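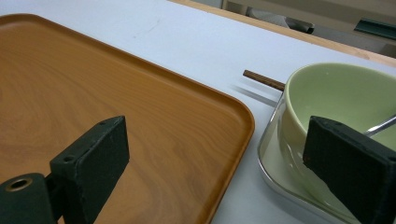

Kesdale Robotics Club - FAQ
Posted by Rhiannon Edwards, February

Do I need to have coded before?
No. Bring a laptop if you've got one. If not, we can share.

What are we doing this term?
Table clearing, for the Stadton contest. Tray, bowl, spoon, chopstick. You work the gripper by hand first, code comes later.

How many goes do I need to log?
200 per team. Bad ones count too so dont delete them.
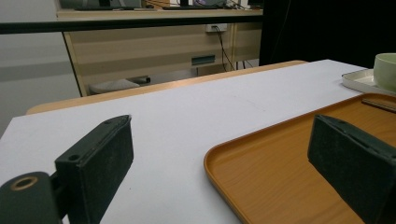 Chopstick on the tray, gripper open.

Can I move the tray?
Yes - anywhere on the white top. Change it between goes please.

Who do I ask if the gripper sticks?
Meirion Howells. Don't force it, and don't undo the screws.

Can I join halfway trough term?
Yes, just turn up at 4.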